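How to Submit a Short Film to a Small Genre Festival

Small horror, fantasy and science fiction festivals take a lot of short films, and most of them ask for the same things. The steps are written for a finished or nearly finished short under 20 minutes. Features follow the same order but the fees and the paperwork are heavier.

Step 1. Read the rules page before you make an account

Look for four items: maximum running time, premiere status, completion date and language. Running time nearly always includes credits. If the limit is 20 minutes and your film is 20 minutes and 12 seconds, cut the crawl down before you submit. Programmers do check.

Premiere status matters less for shorts than people think. The Cerance weekend, for one, only asks that a short hasn't been posted in full online. A trailer is fine there.

Step 2. Make your screener file

Export an H.264 file at 1080p. Keep the sound in stereo even if you have a surround mix, as most screeners get watched on a laptop with headphones. Burn in English subtitles if any dialogue is in another language. A separate subtitle file can get lost on the way to the person watching.

Leave off the long run of production logos at the start. One is plenty.

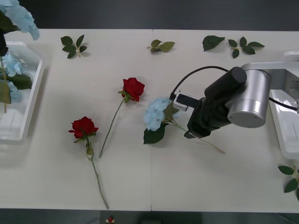

Upload the file to a private link with a password, then open that link in a browser where you aren't signed in. Play the first minute, a minute in the middle and the last minute. Use a password that is easy to type and don't change it until the festival is over.

Step 3. Write two synopses

You need a logline of one sentence and a synopsis of no more than 200 words. Horari's form cuts you off at 200 without a warning, so I write to 199 and check the count in the form itself. Give away the ending in the long one if the form asks for a full synopsis. Keep it out of the logline.

Write in the present tense. Name the main character, say what they want and say what gets in the way. Skip words like "chilling" and "visionary" - the person reading it has seen them all week.

Step 4. Put together the stills folder

Three to five stills is enough. Pull them from the graded picture at full size and save them as JPEGs. At least one should be wide, with space at one side where the festival can lay a title over it. Avoid your big scare or your last shot, as the still may end up on the poster and all over the program.

Name each file with the film title and a number. Add a short text file with the credit for whoever took any photos on set.
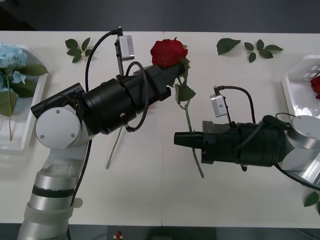
A red rose held above a white table.

Step 5. Fill in the form

Most forms time out, so draft your answers in a text editor and paste them in. Watch for these fields:

Director's bio: 75 words, third person.
Technical rider: frame rate, aspect ratio, sound format.
Content notes: flashing lights, gore, harm to animals. Fill this in even if it's optional.
Music clearance: say yes only if you have it in writing.

Ullis and Munshi both ask for a cover letter. Two short paragraphs will do. I mention the running time again there.

Step 6. Pay and keep the receipt

Early fees can be half the late fee. Set a total before you start. Mine is $400 a film, and that goes faster than you'd expect once late fees come into it. Waivers exist, mostly for students and first films, but ask before the early deadline.

Step 7. After you submit

Save the confirmation email in a folder with the rules page as a PDF. Don't swap the file behind the link unless the festival says you can. If you are accepted, you will usually be asked for a DCP or a ProRes file within two weeks, so have the master backed up on two drives.

Decisions often go out in a batch. Check your spam folder.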